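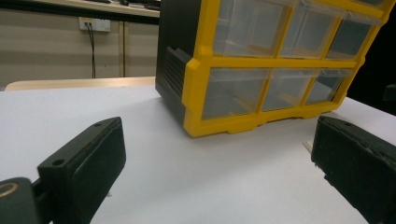

Drawer task - how many demos before you move on?

pravley_bench
Hi all, hope everybody's March is going well. We've been collecting on the little yellow and black parts organizer, two hand-held grippers, one person at the table, and I'm trying to decide when to stop. The plan on paper says 2,000 demos with the same cabinet in the same spot. My gut says we'd learn more by nudging it every 10 takes or so and letting the set be messier. Clear drawers are hard enough on the wrist view as it is!

remis77
I'd stick with the plan, friend. We moved ours too early on the Celtier set and spent weeks wondering if the policy was bad or the data was.

pravley_bench
Fair, and I do hear you, but a policy that only knows one tabletop position isn't much use to me. We have 4 people taking turns and each one reaches for the bottom row differently, which I rather like - it's free variety. 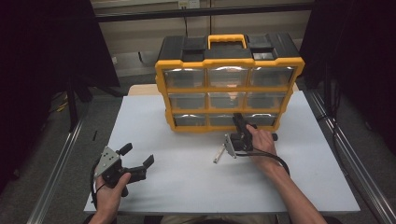 Paulík
I'm with remis on this one, sorry. Different hands are lovely, but log who did which take or you'll never untangle it later. And please keep the fumbled pulls, don't trim them!

remis77
Trim them, I say. We can fight about that in the other thread.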